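Changes to the Drakcombe Water Rate

The new water rate takes effect with the June bill.
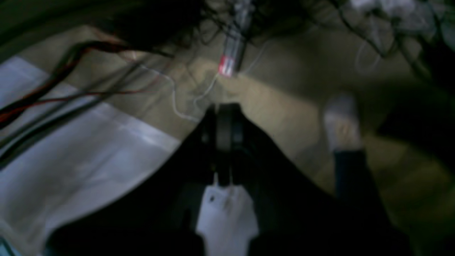 Most households in Drakcombe will pay $3 more a month. The base charge had stayed the same through two budget cycles while the cost of buying water from the Trelano plant went up each year. The town board approved the increase at its spring meeting after hearing from residents in the lower valley, several of whom asked for a smaller step this year and another next year. The board considered that and voted for a single change.

The money goes first to the main under Vermeulen Road. That line serves 228 homes and has broken in the same stretch near the school two winters in a row. Crews will replace the section between the school driveway and the Doment Street crossing. Work begins once the road permit comes through from the county. Traffic will be down to one lane while the trench is open, and the bus stop will move to the church lot.

Another 81 homes on the hill will have their meters changed over the summer. The old meters have to be read by hand. The new ones can be read from the street, so a reader will no longer need to come into the yard. You will get a card in the mail before a crew comes to your address. The water will be off for a short time during the swap. Run the cold tap for a few minutes afterward, and expect it to spit a little air at first.

If you pay by automatic bank transfer through your own bank, please change the amount yourself. The office cannot do that for you. Customers signed up through the town's own payment plan do not need to do anything.

Residents who qualify for the senior discount will keep it at the current level. The form has to be renewed each year, and 22 renewals are still missing. Adom Ackah at the utility desk can tell you whether yours is one of them. The desk closes for lunch from noon to 1 p.m.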